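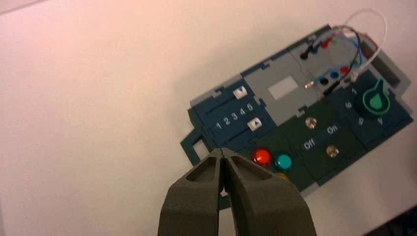 *A task board on a white tabletop*

Penalties for weak anti-money laundering controls are usually announced years after the failings they punish. By then the managers responsible have often moved on, and the fine falls on shareholders who had no part in the matter. The case for earlier and smaller interventions deserves a better hearing than it has received.

Consider a mid-sized payments firm such as Torvik. Its last annual statement recorded 400 alerts left unreviewed for more than 30 days. The figure was disclosed in a footnote, and no supervisor was obliged to act on it. A modest charge, applied automatically once a backlog passes a published limit, would have put the matter before the board while it could still be remedied.

Firms object that such charges would encourage staff to close alerts in haste. The risk is real, but it can be met by sampling closed cases, as Zisora has done since May with a review team of 11.

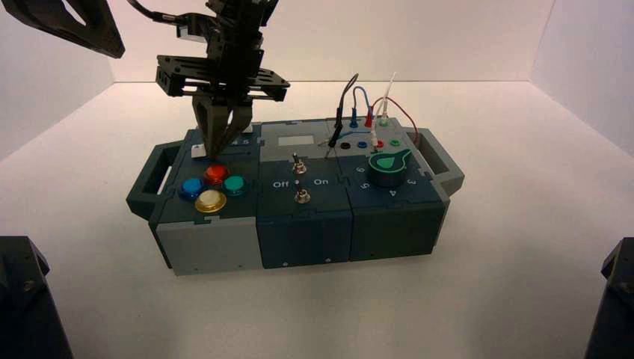 Chantal Morin takes a different view: a fixed charge, she writes, would soon be treated as a cost of doing business, and the larger banks would simply budget for it. She would prefer limits on taking new customers until the backlog is cleared.

Her proposal has merit for repeated breaches. For a first breach it is too severe, particularly where a small lender would lose its main source of income. Supervisors should hold both powers and publish the terms on which each will be used.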